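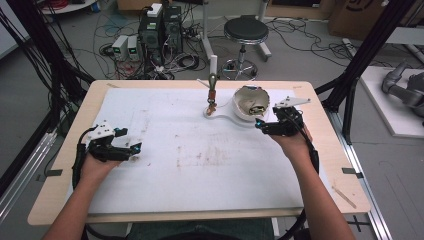
Jerome Bañez told us on the bus over that you can judge any workshop by its tables, forget the brochures, look at what people lean their arms on all day. Took that as my mission for the Dremberg open day. So these notes are mostly tables, sorry. Anyone wanting the full program, Ingvild has the leaflet.

Got there on the number 19, which stops on the wrong side of the road and you have to walk back past the tire place. Doors at ten. Coffee in the entrance, good, strong, ran out by the time the second bus came. Name stickers that wouldn't stick to wool.

Two floors. Downstairs is storage and the big saws (roped off, engine-room noise, couldn't hear a word the guide said). Upstairs is small work, and that's where I spent nearly all my time. Room 253 at the end of the corridor, though there are nowhere near that many rooms, I asked and it's left over from when the whole block was one company.

Liked the table in there a lot. Light blond wood around the edge, big white sheet laid over most of the top so you get a pale border all the way round to rest a wrist or park a tool on. There was a thin wooden stick lying on the border at an angle, and a strip of black tape on each side, more or less level with each other. I'd copy that tommorow. I lose things the second they touch a white surface and a border in a different color would help.

Also a helping-hand stand, up at the far end. White flat base, rod, white cap on top, copper-colored clip down the rod. Mine at home is the heavy iron kind with two clips and neither of them grips. On the base plate sat half a white ball, hollow, with a jagged rim like it had been broken open, and some little brownish thing inside. Never found out what it was. Meant to ask, then the tour moved on to the drawer units and I got swept along.

Drawer units: gray metal, label holders on every front, half the labels handwritten. Idun Lindholm was leading our group by then and opened a few for us. Felt, cord, blades, a whole drawer of just offcuts. She says they clear it every September and it's full again by Christmas. Somebody asked about prices for table time. You can rent a place by the half day, bring your own materials, they supply the light and the hand tools. Prices on the board by the stairs, I forgot to write them down.

Back to surfaces. I asked Idun what they put on the tables and she said whatever's cheap and white, and they swap it when people start complaining. Kristiansen sells them the sheets, a stack at a time. Foam or coated board, something like that, I didnt want to poke it.
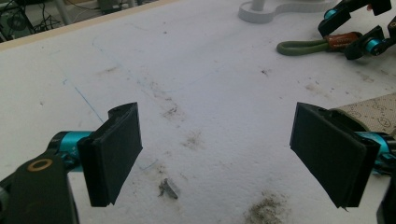 What I took home from all that is that I've been way too precious about my own bench. I've got a 981 page tool catalog with four pages of self-healing mats in it and I've been agonizing over them since spring. Meanwhile this place has a white sheet with brown smudges and scuffs and thin blue pen lines running across it, and people get on with their work. Saw a bit of beige stuff too, fabric or a mat, printed with faint darker circles and curves. Pretty. Want one, no idea what to search for.

Pale surface is easier on the eyes for small parts, I'm convinced now. Shows the dirt, sure. I'd take that over my dark green thing where a dropped screw is just gone.

Lunch was soup in the yard, standing up. Windy. Met Oľga Vondráček again, she'd done the tour the other way round and said the saw room was quieter before noon. Noted for next time. She's after a second-hand bench and had her eye on one by the loading door with a sold sign on it, bad luck.

Skipped the talk at three to go round upstairs again but they'd closed the corridor. Bought a bag of clips at the desk instead.

Practical bits. Stairs are steep and the elevator is freight only, phone ahead if that's a problem. Bathroom downstairs behind the racks. Bring cash, the card reader was down. Parking is hopeless, take the 19 and sit on the left so you see the stop coming.

Gøran is asking around about a visit to Grarkach next, let him know if you want in.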